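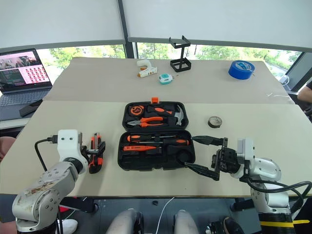

Old Houses > Doors, Windows and Floors
Thread: Every door in my 1920s house sticks and I am having the time of my life

plumb_and_happy
Posted 2025-11-03

We closed on a little two-story place in Westison in October and I think the inspector used the word "settled" on every page of the report. None of the upstairs doors close. Some of them don't open either! The bathroom one you have to lift by the knob and hip-check.

I went in expecting to hate this and instead I've spent every evening with a screwdriver in my hand. I fixed the linen closet by tightening the top hinge. One screw had been turning in a chewed-up hole for who knows how long. I glued in toothpicks, let it sit overnight, put the screw back, and now it shuts with a click. I made my whole family come upstairs and listen to it.

Next is the big bedroom door. It rubs along the top on the latch side, and there's a bare patch where the paint is gone. Do I plane it or is this hinges again?

larkspur_lane
Hinges again, I bet you anything. Rubbing at the top on the latch side nearly always means the top hinge is pulling away from the jamb. Take out one of the short screws closest to the stop and drive a 3 inch screw in its place so it grabs the stud behind. Go slow for the last few turns and keep testing the door. You can watch the gap change, it's very satisfying.

And congrats on the click!

Sawdust Otter
Second the long screw, but drill a pilot first. Old framing is hard as iron and I have snapped screws in it.

I disagree on the toothpicks though. They're fine on a closet. On a heavy door I drill the hole out and glue in a dowel.

larkspur_lane
My toothpick repair on the back door is 15 years old and going strong, so we'll have to agree to differ.

Sawdust Otter
Fifteen years of luck :)

plumb_and_happy
Update, long screw went in and the rub is GONE at the top. Now it drags a tiny bit near the latch instead. I'm still counting it as a win.

Also I should confess my tools are very basic. Hammer, tape, pliers, a couple of screwdrivers, the kind of set you get as a housewarming present. Do I need to buy a plane?
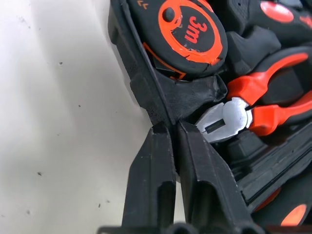
Edge of the case, up close.

Wutska_Steve_no_relation
Basic is fine. For a tiny drag I wouldn't buy anything but sandpaper. Rub pencil or chalk along the edge of the door, close it, open it, and sand wherever it smudged. 80 grit on a block.

One warning, on a house that old assume the paint has lead in it until you've tested it. Don't dry sand it before then. Test kits are cheap.

gable_end
Please wait before you sand anything!! It's fall. If you had a humid summer the doors are still fat, and once the heat has been on for a month they'll shrink. I planed three doors my first August and by January I could slide a magazine through the gaps. Do all the hinge work now and leave the wood alone until winter.

Wutska_Steve_no_relation
Fair for a door that's bare on top and bottom. A door that's been painted on all six sides doesn't move that much. Mine don't.

gable_end
Nobody painted the top edge in 1925, Steve. Get on a chair and check.

plumb_and_happy
Got on a chair. Bare wood, and a dead moth. So I'm going to wait, and paint those edges when it's dry.

Meanwhile, the knobs! Two of the bedrooms still have the old mortise locks and one latch won't spring back. The plate says Illska and I can't find a thing about it.

larkspur_lane
Ooh, lucky. Never heard of that one, but they're nearly all the same idea inside. Lay the lock flat on a towel before you take the cover off, and take a picture before you touch the spring. Clean out the old gunk, then dry graphite only. No oil, it collects dust.

Sawdust Otter
We agree on something! If the spring is broken, try a salvage yard before you order new. I paid 20 bucks for a whole box of locks and used it for parts.

plumb_and_happy
Cover is off and the spring looks whole, just packed in what I can only call gray felt. Cleaning it tonight. Will post when I've got it back in the door.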